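12 May 2007
By Kobe Van Acker
Filed under: Garage & Workshop > Getting Organized
Print this page | E-mail to a friend

The Garage Floor Is Not a Shelf

My garage and I have had our differences. It believes it is a museum of half-finished jobs, and I believe I should be able to reach the car without climbing. After two weekends of negotiation, these are the terms we settled on.

Start with the floor

Drag everything out to the driveway and sweep. Your neighbors will come over to ask if you're having a sale. Say yes. I made $50 on a leaf blower that only works when it's pointed at the ceiling.

Stack crates by the job

Plumbing bits in one, electrical in another, and one for the things you can't identify but are afraid to throw out. Heavy crates go low. Write on the short end with a paint marker, since masking tape falls off the first humid week in May and you'll be opening every lid to find a hose washer.

Keep the top shelf for car parts waiting their turn. One layer only, nothing piled. If a part has been up there so long that you've sold the car it fits, you may let it go.
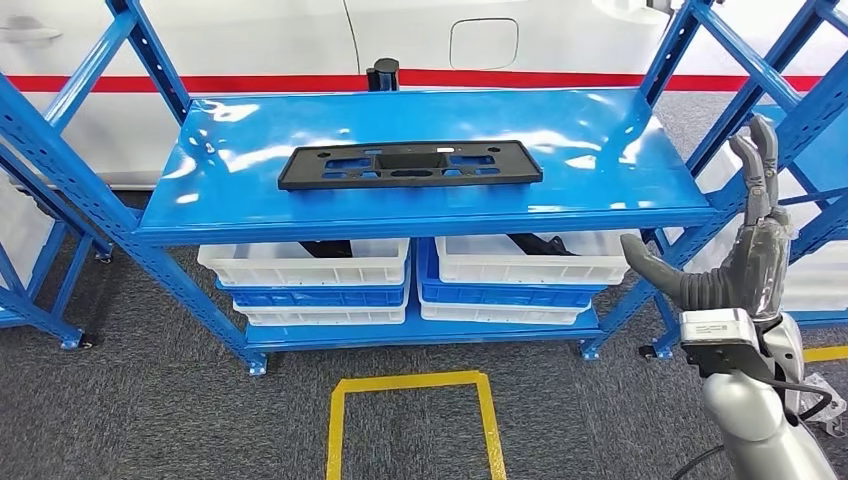

Rusty screws

Drop them in a jar of white vinegar overnight, then rinse, dry and wipe with a little oil. Or buy new screws, which cost less than the vinegar. I have never once done this.

Oil spots on concrete

Cat litter, the cheap clay kind. Grind it in with an old shoe, leave it until morning, sweep up. Do it again. Conceição Brandão wrote in to recommend dish soap and a stiff broom afterward, and she's right, though my broom will never be the same.

Extension cords

Stop wrapping them around your elbow. Big loose loops, one over and one under, hung on a wide hook. Mine used to come off the wall as a single knot.

Next time: paint cans, and how to get the lid back on one you opened with a chisel.

Print this page | E-mail to a friend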